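The Brisley Reversible Throw in Pink: Four Months on My Couch
Reviewed by Yolandi Hlongwane
Posted 08/07/2024

I bought the Brisley throw in March, at the Irkside outlet, after telling myself in the parking lot that I was only there for a bath mat. It was marked down and it was pink. I have a gray couch, a beige rug, and a landlord who thinks eggshell is a personality, so pink won.

The throw comes in three sizes. I have the large, which is sold as "generous two-seater." On my two-seater it covers the seat cushions and one arm, or the back and no arms, or me and nothing else. If you want the whole couch hidden (I did, there was an incident with soy sauce) you need the extra large, and they don't make the extra large in pink. They make it in something called Oatmeal Storm.

Color first, as that's what everyone asks me about. Next to a window it's bubblegum. In the corner, after dinner, with one lamp on, it goes a dusty rose that looks like it cost twice as much. The website shows only the second version. I've made my peace with both, but if you're buying it for a bright room, picture the inside of a candy store and then decide.

Now the wrinkles. The care card describes the fabric as having "relaxed drape," and I'll give them this, it is extremely relaxed. Fold it in quarters, leave it overnight, and in the morning you have a map of the folds. Throw it over the back of the couch in a careless, magazine sort of way and it bunches up in one spot and stays there until somebody intervenes.

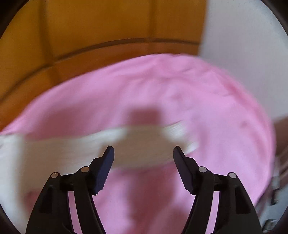
I've tried steaming it, which works beautifully for the length of one movie. I've tried rolling it instead of folding it, on the advice of my sister, and that was better, though now there's a pink log at the end of the couch that visitors pick up and hold like a baby. I've tried the dryer on low with a damp washcloth. Same result as the steaming, plus a washcloth with a pink tinge.

Which brings me to washing. The card says cold, alone, inside out. I'd like to know which side of a blanket is inside. I took a guess and put it in by itself, and the water ran faintly pink for the first two washes and clear after that. If you own anything white that you care about, keep it well away until wash number three. It's a big armful wet and takes a full day to dry over a door, longer in winter I suppose, but I haven't had it through a winter yet.

Warmth is good. It's not a heavy blanket, and I expected to be disappointed, but it held its own through a chilly spring with the heat off. My feet stick out, but my feet stick out of everything. It doesn't scratch. It doesn't crackle with static when you pull it off, unlike the Warton one I had before, which used to light up in the dark and once shocked a house guest into leaving early. Some would count that as a feature.

Shedding: a little at the start, almost none now. I wore black pants on it for the first week, as a test and also because I own mostly black pants. There was fluff. The lint roller dealt with it.

How does it compare? My neighbor has the Nutsugah knit, which costs more and looks more grown-up. It doesn't wrinkle at all, mainly because it has the flexibility of a doormat. We swapped for a weekend. She gave mine back on time and I noticed I was in no hurry to keep hers. The Warton is cheaper than either and is available in fourteen colors, every one of them brown.

Complaints I haven't fitted in anywhere else: the label is enormous and sewn in with what I can only assume is fishing line. I cut it off and the stubs still find the back of my neck. The storage bag it comes in has a zipper that lasted one use. And the store's return window is short, so do your color test in daylight right away and don't take the tags off while you're thinking it over.

Would I buy it again? At the outlet price, yes. At full price I'd stand in front of it for a while, go have lunch, and probably come back. I'm sitting under it as I type, it looks like an unmade bed, and the soy sauce stain has been out of sight since spring.

Good: soft, warm, no static, flattering by lamplight
Less good: creases if you look at it, runs in the first washes, that label
Rating: four out of five, five if you never fold anything anyway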